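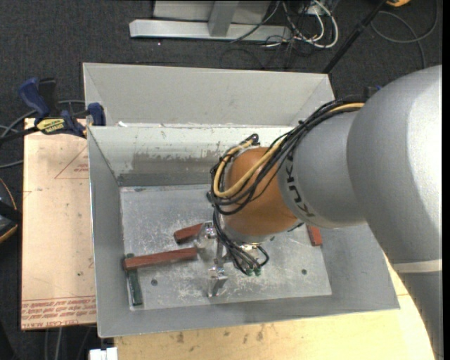
Hose chafing on moving joints: sleeve or reroute?
Forum index > Maintenance > Pneumatics and fluid lines

fginting
24/06/2024
We run a Hillonen carton line with a swinging discharge arm. Air supply to the arm is a single 8 mm polyurethane tube, tied to the sensor cables. It wears through at the pivot. The last tube lasted 169 hours of run time, the one before it a little longer. Supply is 6 bar, swing is 110 degrees. Priko sells a spiral wrap that fits over the whole bundle. Has anyone used it on a pivot, or is it only good for straight runs?
Faizal Ginting

dryline
The wrap will hide the wear until the tube lets go. Where is the tube failing, inside of the bend or outside?

fginting
Inside, 20 mm past the first cable tie.

dryline
Then the tie is your problem. All of the flex is being forced into a short length next to a hard edge. Move the tie back and leave a free loop across the pivot. Minimum bend radius for most 8 mm PU is in the 30 to 40 mm range, but check the sheet for the tube you bought. Moving applications want more than the printed number.

m_okserv
Disagree on the wrap. I have had Priko wrap on a tilting table since March with no failures. It spreads the load and keeps the tube off the bracket.

dryline
Does your tube share the wrap with cables?

m_okserv
No, tube only.

dryline
Different case. In a mixed bundle the cables are stiffer and the tube gets pinched between them on every stroke.

pelton4
Both of you are skipping the twist. If the loop isn't in the plane of the swing, the tube twists as well as bends, and PU handles that badly. Put a rotary fitting at one end. Kusuma has one in 8 mm, Tokico too. We changed 14 arms over and the oldest is at 1,627 hours on the original tube.

m_okserv
Rotary fittings leak.

pelton4
Some do. Ours get a soap test every 4 weeks. Two seals replaced so far.

fginting
Moved the tie back 90 mm and split the tube out of the cable bundle. The loop now clears the guard by 25 mm at full swing. Rotary fitting is on order. No wrap for now. I will post the hours when this tube comes off.

dryline
Mark the tube at the pivot with a paint pen before you start. A line along the top will show you any twist at end of stroke.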